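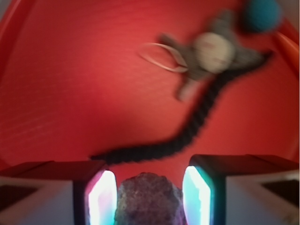
One of the soft toys on the red tray

Washing cat toys without ruining them?

Posted by Kollow

Hello all, I do hope this is the right section. We took on an older cat in April and she has gone from ignoring every toy in the house to carrying them about all day long, and by teatime they are, well, a bit ripe. Some are plush, some are plastic, and a couple have catnip inside. Can they all go in the machine together? My neighbour says 20 degrees is plenty but that seems awfully cool to me. I'd rather not boil anything she loves!

udodby
just bin them and buy new, they're cheap enough

Mertens
Oh, please don't bin them, she'll have picked her favourites by now and a new one won't smell right to her (ours sulked under the bed for most of an evening when I swapped his). I've been washing toys for a houseful of cats for years, so for what it's worth, this is my way of going about it.

Plush ones without catnip go in a zipped net bag, cool wash, half the usual powder and no softener at all.

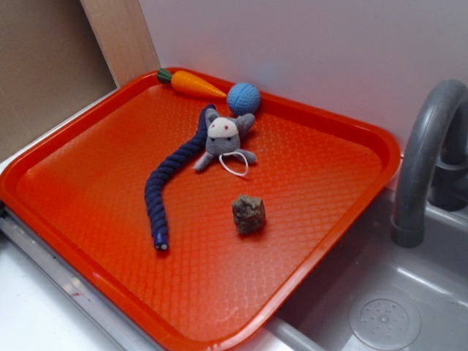

Then squeeze them in an old towel and leave them somewhere airy overnight. Mine go on the rack above the boiler – up to 20 hours for the fat ones, as the stuffing holds on to water long after the outside feels dry. Anything with catnip I only dab with a damp flannel, or the smell goes and so does the interest. Plastic balls just want warm soapy water and a good rinse. Do tug at the eyes and tails while you're at it, and if a seam has gone, mend it or keep it out of her reach.

Demwood 131
Agree with Mertens, though I do mine by hand in the sink. Check the label first, as some have cardboard or a rattle inside and come out as mush. Found that out with a fish.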